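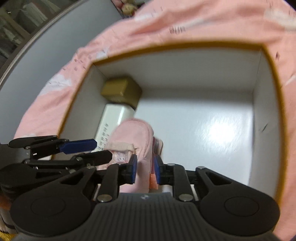
Segmenting Demonstrations in Erkness

This guide sets out the procedure for dividing recorded hand-held gripper demonstrations into labelled segments with the Erkness annotation tool. It applies to pick-and-place tasks involving soft goods and open containers. Users should have completed the Praltlow calibration routine before proceeding.

Step 1. Import the session
Open the project and select Import. Erkness reads the video, the pose track and the finger-width signal together. A session of 1109 frames normally loads as a single episode. If the pose track is shorter than the video, return the session to Praltlow for realignment.

Step 2. Set the grasp threshold
Finger width alone is an unreliable indicator of contact with fabric, as soft items continue to compress after the fingers meet them. Set the closing-speed threshold first, then specify a minimum hold of 12 frames. Shorter holds are discarded.

Step 3. Review container boundaries
Mark the frame in which the fingertips cross the rim of the container. Where cloth is draped over the rim, place the marker by the inner wall. Glossy white interiors may produce false depth readings; enable the glare mask and set its strength to 40.

Step 4. Label and export
Assign one of the approved labels (approach, grasp, transfer, release) to each segment. Export to the Flukbridge format and record the number of retained frames in the session log. In the reference session, 876 frames were retained.

Sessions containing unlabelled segments will be rejected by the training queue.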